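A casa de Shemweta

Quando a carta chegou, em novembro, a minha mulher leu-a de pé na cozinha, ainda com o avental posto, e depois sentou-se e leu-a outra vez para mim, devagar, como se eu fosse surdo. A paróquia de Ostari procurava famílias que acolhessem, por uns meses, crianças cujas mães estavam em tratamento longe de casa. Pediam um quarto, paciência e até 21 semanas da nossa vida.

Nós já não éramos novos - os nossos filhos tinham ido todos para Kollwood, atrás de trabalho - e o quarto do fundo servia para guardar batatas e uma máquina de costura. Mas rezámos, discutimos um pouco (mais eu do que ela, confesso) e tirámos as batatas.

A menina chegou ao fim da tarde, na carrinha que vinha de Shemweta. Tinha cinco anos e não largava um saco de pano. Comeu a sopa toda, perguntou se Deus também sabia onde ficava a nossa rua, e adormeceu à mesa antes que eu arranjasse resposta.

Deitámo-la vestida. A minha mulher ficou muito tempo a dobrar e a desdobrar a roupa do saco, a cheirar-lhe o sabão de outra casa.

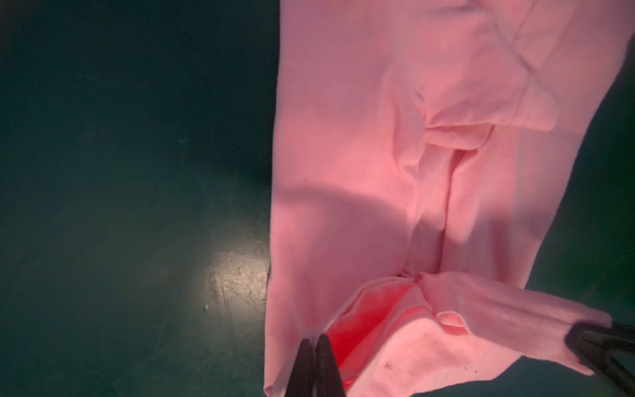 Roupa cor-de-rosa, de algodão.

De manhã, a menina apareceu descalça à porta da cozinha e quis saber se podia telefonar à mãe. Fui procurar o número, que estava atrás da carta, escrito a lápis.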